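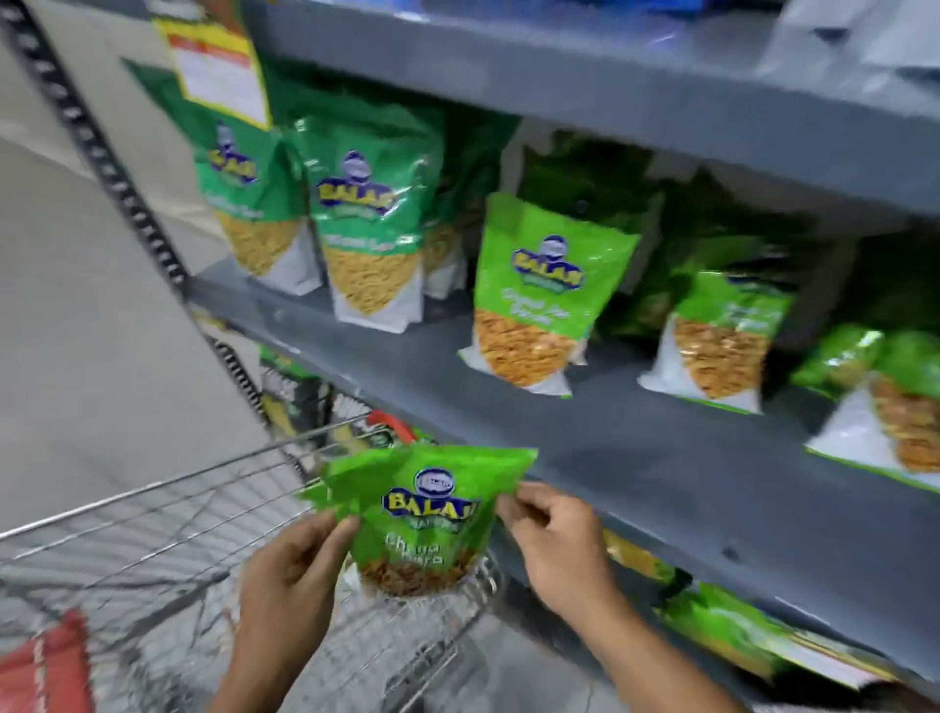 Gumar Plant Extraction Unit, Model 190

The Model 190 is a bench-top pressurised solvent extractor for preparing crude and semi-purified extracts from dried plant material. It is used mainly in natural products screening, where a large number of small samples must be extracted under the same conditions before they go to assay. It is built at our Onthorpe workshop and supplied with one set of extraction cells.

Operation

Dried, milled material is packed into a stainless steel cell between two filter discs. The cell is sealed, heated and filled with solvent under pressure. After the static hold, the extract is pushed into a collection vial with nitrogen and the line is rinsed before the next cell is loaded. Up to 18 cells can be queued in the carousel. Each position can run its own method, so water, ethanol and ethyl acetate extracts of the same plant can be made in a single sequence.

Milling is not included. Leaf and bark should be ground before loading. Resins and fresh tissue should be mixed with a dispersing agent, otherwise the outlet disc will block. Roots with a high starch content are best run below the default temperature.

Specifications

Cell volume: 43 mL
Carousel positions: 18
Maximum cell temperature: 190 °C
Solvent inlets: 4, with programmable mixing
Wetted parts: 316 stainless steel, PTFE, sapphire
Width: 692 mm
Gas supply: nitrogen, regulated, not included
Data export: CSV over USB or network

Method software

The unit is run from the front panel or from Szekeres, our method editor. Szekeres records temperature, pressure and solvent volume for every cell and attaches the log to the sample code. Logs can't be edited after a run. A failed cell is flagged and skipped, and the sequence carries on - this can be changed to a full stop in the settings.

Suitability

The Model 190 is a research instrument. It is not approved for manufacturing medicines for human or veterinary use. Heat-sensitive compounds, including many volatile oils, may break down at higher settings. We recommend a comparison against cold maceration before a new species is added to a screening program.

Accessories

Podby filter discs, cellulose or glass fibre, pack of 100
Spare cell with end caps
Collection vials, clear or amber
Seal kit, annual service
Vapour extraction hood adaptor

Ordering and delivery

Units are made to order. Lead time is roughly 43 working days from receipt of a purchase order. Installation and a half-day of operator training are included for metropolitan sites. Regional sites are quoted separately - please give the street address and floor level with your enquiry. Warranty is two years on parts and labour, excluding seals and filter discs.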